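Brildale Garment Handling Set

README

Maintained by Refugio Cisneros (data) and Rosalinda Policarpio (floor operations, Vaughan laundry and repair site)

Overview

Nokonex cleans, mends and folds workwear and personal clothing for residential care clients. The Brildale set records people handling clothes with hand-held grippers, one in each hand. It is used to train the folding cell at the Vaughan site. This file covers what is in the set, how it was recorded and what has changed for staff since the cell started up in January.

Contents

186 recordings of jackets, fleeces, trousers and sheets
41 garment labels, listed in labels.csv
2 wrist views per recording, left and right, stored as separate files
notes/ has the operators' own remarks, lightly edited for spelling

Recordings were made on beds as well as tables. Clients' clothing is often sorted on a bed during home pickup, and the cell's vision did poorly on soft, coloured backgrounds when it had only seen grey benches.

What it changes at work

Before the cell, folding was a full-shift job at one station. It is now split. The cell takes flat items and plain tops. Staff keep anything with zippers, missing buttons or a mending ticket, and they check what the cell puts out.

24 staff were retrained. Hours did not change, but the work did. People stand less and inspect more, and several have said the inspection bench is harder on the eyes. The lighting was replaced after the second month. Two folders moved to mending at their own request.

Operators who record for the set are paid their normal rate plus the skills premium. Recording is voluntary and is not used to measure anyone's speed. Rosalinda holds the roster, so ask her before booking anyone off the floor.

Handling notes

1. Lay the garment flat with the zipper facing up. Smooth the sleeves last.

2. Bring the grippers in one at a time. Keep the second clear of the fabric until the first has hold.

3. On zippered fronts, pinch the fabric on either side of the base of the zipper seam. The panels pucker a little along the seam and the cell needs to see that. Dark fleece is the hardest case, as the plain areas give the vision very little to follow. Stripes help.
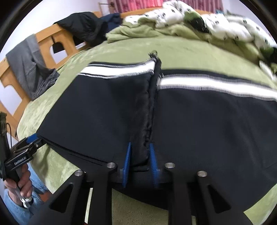
4. Release both grippers fully before stopping the recording.

Known problems

Black on black. Gripper arms and dark fabric get merged in the automatic masks. Badetti masks were redone by hand; the rest were not.

Left-handed operators are under-represented.

Sheets are labelled by size only, with no colour field.

Access

Internal use at Nokonex sites. Requests go to Refugio. Operators can ask for their own recordings to be removed at any time, and removals are made at the next release.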